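Library > Trade and Supply > Stock Control in Small Firms > Chapter 4

22nd June | By Asif Baloch
517 shares | 2 comments

Chapter 4: Mixed Stock and the Cost of Handling

Firms that trade in household goods seldom hold large quantities of any one item. Their stock is varied, and much of the expense of keeping it lies in handling. This chapter considers how such stock is received, recorded and released for sale.

Two terms are used throughout. A line is any item given its own entry in the stock book. Mixed stock is any group of lines kept together in one container. The difference matters when a count is made, as a container of mixed stock must be checked line by line.

The chapter draws on the accounts of Rajput, a wholesaler in Olton, which changed its method of recording each October. Daniyal Janjua's study of the firm is set out in the second section.
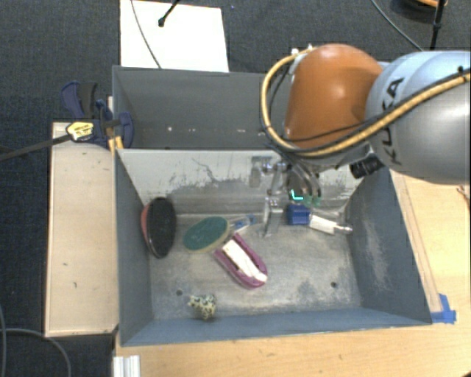

Handling costs are treated in the third section. Students should note that these costs rise with the number of times an item is moved, whatever its selling price. Readers who have not met the terms "opening stock" and "closing stock" should return to Chapter 2 before going further.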